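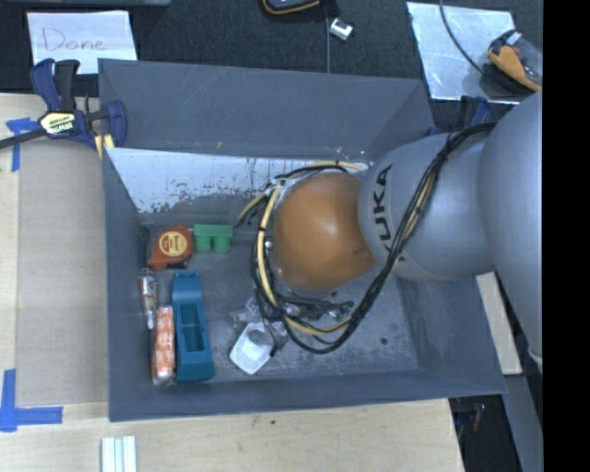
What does it mean to show a robot a task by hand?
A person moves the arm through the job, either by taking hold of it or by steering it from a controller a few feet away, and the computer records every joint position as it goes. Later a program is fitted to those recordings, so the arm can have a go by itself.

Simple on paper. Slow in the room.

I spent two days with Vamuvside, a small outfit that teaches arms to pick things out of bins. Kettle on, lights on, first run before I'd got my coat off. Pick, lift, put down, log it. Again. The target was 60 good runs before lunch and the morning felt long.

The bin is grey with sloped sides, clamped to the table. In it, ordinary clutter. A tape measure, a green plastic block, a blue tray. Nothing you'd look at twice. Which suits them fine, as the customer they have in mind is a warehouse and warehouses are full of things you wouldn't look at twice.

Steering is harder than it looks. I had a turn. Went in too steep, came out, went in again, lost my nerve near the bottom. You've no feeling in your fingers, so you watch the gripper and guess. My run was binned, quite rightly.

Good runs aren't always the tidy ones either. The team keeps some of the wobbly ones on purpose, where the operator goes wide and then corrects, becuase an arm that has only ever seen perfect picks has no idea what to do after a poor one. By the end of February they had 175 recordings for this one bin. They wanted more.

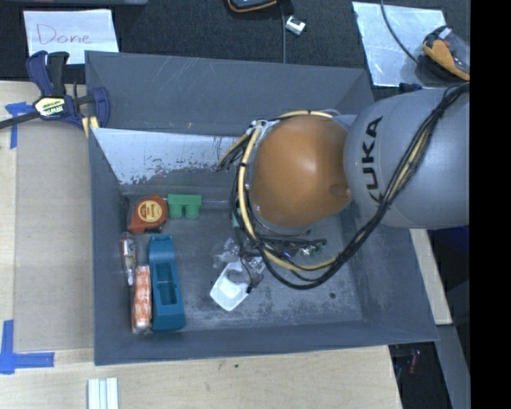 How long does it take to train someone to steer the arm?
Most new operators at Vamuvside get 2 days of practice before any of their runs are kept. Crumpled plastic takes longer to get the hang of than solid blocks.

The recordings go into Mabuza, the in-house software, which throws out the broken ones and lines up the rest. Then a test on the real arm. Last score I saw was 87 per cent on blocks. Film and wrapping, well below that, and they wouldn't give me the number.

Ukarton, a packaging firm, is first in the queue for a trial. Lasilix is said to be intrested too, though nothing's signed. Meanwhile another operator had sat down at the controls, and the next run was off.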